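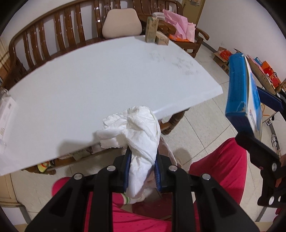 A crumpled tissue in front of the white table, with the wooden bench behind.

Cliltolside Tabletop Tidying: README

Welcome! Cliltolside is a collection of short clips of ordinary clearing up: tissues picked off tables, packets put back in boxes, bags folded (or at least squashed flat). I started it in March as the small sister of Elamdale, which covers kitchens only, and it has grown faster than I dared hope.

What's inside

Clips: 123
Rooms: 8
Stills: 3000
Longest clip: 10 minutes

Each clip has a plain text note with the room, the main item and the task, in that order. Task names are short and lower case: pick up, put away, fold, wipe, bin.

About the items

Soft things are my favourites, and tissues most of all! A crumpled one never has the same shape twice, and the torn edges and folded layers give you so much to look at. Paper tissues and kitchen roll share the label "tissue". Plastic bags are labelled "bag" whether full or empty, and cardboard boxes are "box", open or shut.

Things in the background (benches, cushions, doors) are only labelled in the Frade rooms so far. The rest will follow as I get to them.

Known gaps

Very few clips have cloth in them. Clear, shiny objects are often missed in the notes, so please check those by eye before you rely on them.

Getting started

Unpack the folder, open the notes in Zustell or any text editor, and sort by room. Corrections are very welcome, and I go through them every Friday.

Beatriz Paiva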